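On the Bench: The Cullivo Hand-Held Gripper Kit

Thursday, March 19, 2020

Clevotura has put its Cullivo kit on general sale, and our readers have been asking whether it deserves a line in the budget. The box holds 2 hand-held grippers, 6 spare fingertips, a charger and a manual that appears to have been translated by someone in a hurry to get to lunch. The price is $2137, or the cost of a perfectly good used motorcycle.

The idea is simple enough. You pick up a gripper, do a chore with it, and the camera on top records what the fingers saw. Do that a few hundred times and you have something to train an arm on. You also have a sore thumb, a subject the brochure leaves alone.

Most sessions come down to ordinary objects on a plain table. A gray see-through box with low walls makes a decent target, and the yellow fingertips are easy to find in the footage, even through a lens that bends every straight edge in the building. Two people can work one table with a gripper each, provided they agree on whose turn it is.

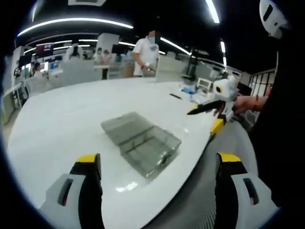

What we liked

The grip is light and the trigger has a nice, even pull. New users were picking things up inside a few minutes and showing off shortly after that. Swapping a fingertip takes one small screw, and Clevotura includes the screwdriver.

What we didn't

The carrying case closes only if you pack it exactly as the factory did. Take a photo before you unpack. Replacement finger sets cost $269, and the Dahlgren mount that would let you put the same fingers on an arm is sold separately, with delivery promised for June.

Where to get it

Orders go through Aminitz, who will also lend a kit for two weeks against a deposit. Ask for the loaner first. Your thumb will have an opinion by the second Friday.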